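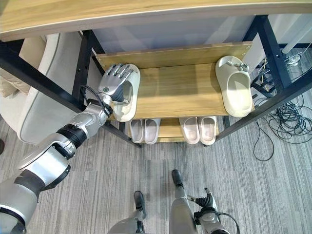

*Shoe rack, March*

## Morning

Awake at 7 with the second goal still going round in my head. Kornach are in the final! I said it out loud to the kettle. Three-two away at Tekero, in a ground that holds 3000 and sounded like it held twice that, and we were two down before I'd finished my coffee.

I want to get it all down while I can still see it. The first half was awful. Our left back kept getting turned inside, the midfield stood off everything, and Tekero could have had four. Their first was a free header from a corner, which we have been giving away all winter, and the second was a lovely hit from outside the box that I would have clapped if it had been against anyone else. I remember looking at the clock on the far stand and thinking that at least we'd beat the traffic.

Then the change at the break. We took off the big striker and went with two small quick ones, and everybody around me groaned, me included. I take it all back. Their center backs hated it! Every ball over the top had them facing their own goal, and within ten minutes we had one back, a tap-in after their goalie spilled a shot he should have held.

The equalizer I could watch every day for the rest of my life. Our captain won it on the halfway line, gave it, kept running, got it back and just passed it into the corner. So calm. The away end went over the top of itself and I lost my hat (the green one, had it for years, don't care). 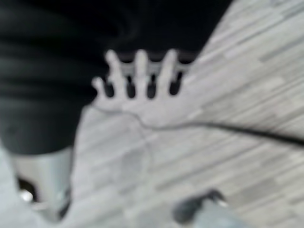

One of the women in the row behind me was shouting that we should settle for extra time, that our legs had gone and one mistake would finish us. I said no, go for it, they're scared. We argued about it right through the next attack and then a Tekero player went down for a cramp and we both shut up and checked who on our side was still able to run. Our right winger was. He'd been quiet all game, kept saving it up, and in the last minute of normal time he went past two men and cut it back and there it was, in off somebody's knee. I still don't know whose. The radio gave it to the substitute, and the club site has it as an own goal. I'm giving it to the winger.

There were around 400 of us over there and I think I hugged most of them. The stewards let us stay and sing until the players came back out in their socks. My voice is gone this morning. I ordered bread at Krasniqi by pointing, and got a raisin bun for free, so the news has reached the bakery.

Things I don't want to forget:

- the drum starting up again at two-nil, all on its own
- our goalie running the whole length of the field for the third
- the bus driver doing a full extra lap of the traffic circle with the horn going
- a kid asleep on a folded flag on the way home, face paint all over it
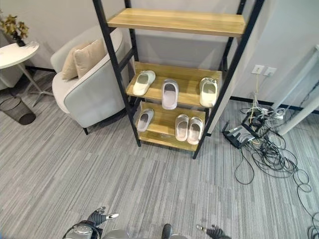 ## Later, after lunch

The draw for the final is out, or the venue anyway: we're at Trinonano, neutral ground, proper stands, real grass. I've only been there once and we lost, but it rained and we had a man sent off before halftime so I'm not counting that one.

Tickets go through the club office and it'll be season cards first. Mine is in the kitchen drawer, I've checked it twice. The worry is the left side. If our regular left back's ankle isn't right we'll have to play the same kid who got turned inside out in the first half, and he did get better once we dropped someone back to help him - he even won a big tackle near the end. I'd start him again and give him the help from kickoff. I'd keep the two small strikers too, and bring the big one on to hold the ball if we're ahead.

If we're ahead! Listen to me. Back in the fall I was telling everyone I'd be happy with mid-table.

Need to buy a new hat. Green again.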